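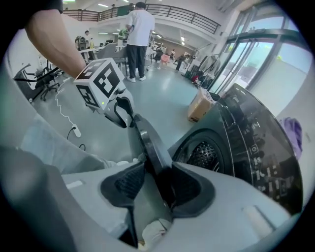

Laundry at the office, a thread. We moved into the Lomgate building in the spring and the washer ended up out on the open floor with everyone else. Some notes for anyone thinking of doing the same.

Noise first. The wash part is fine. The spin is not. At 800 rpm you can still take a call from the desks. Any faster and people start looking up.

White stuff goes in by itself. We learned that with a batch of Stuvus shirts that all came out pink.

Stains get treated before the load, not after. Dish soap and cold water, leave it 2 hours, then wash cold. Pale pink marks are usually what's left of something red, and hot water sets them.

Check the drum before you start. Socks stick to the top of it and you won't see them through the door glass.

Leave the door open a bit when you're done. The rubber seal on our old one at Bickerstaff went moldy and the whole machine smelled like a basement.

The clothing rack is for things that are dry. Wet things drip on the floor, and a glossy floor gets slick fast -- please wring them out and use the folding one upstairs.

Detergent: we use Monano powder, 2 scoops for a full load. More than that and it doesn't rinse out.

Whole setup cost us $201 secondhand, hoses included. Delivery was extra.

Next up is a dryer, probably in July. Still working out where the vent would go -- if you've run one in an open office, tell me what you did.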